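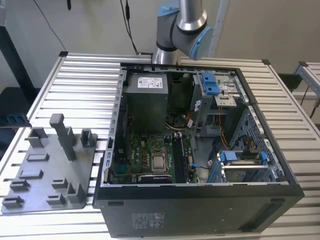 Review: Trider 5 planning and control software
Clakside Automation Laboratory, Lultodville
Jun 20, 2023

The laboratory evaluated Trider 5 for the disassembly of desktop computers, a task in which the arm must reach into a narrow case past cables, brackets and clips. The previous package, Peixoto, served as the baseline. Testing began in April and covered 1143 planned motions.

Planning is the stronger half of the product. Trider found a usable path into the case in most trials, and its paths kept a steady distance from the drive cage. Setting the safety margin takes one entry in the project file. Peixoto required a separate margin for each joint.

Perception is less mature. Rigid parts such as the power supply were located reliably. Loose wires were often missing from the collision model, and staff had to draw keep-out zones by hand – slow work when every case is wired differently.

The control module held its 100 Hz command rate throughout. Log files are complete but poorly indexed, and Dirceu Bastos of the controls group wrote a short script to search them.

A single-station license costs $2444 per year. The laboratory recommends Trider for planning and control, with a separate tool for cable detection. Questions may be sent to the lead evaluator, Adalberto Brito.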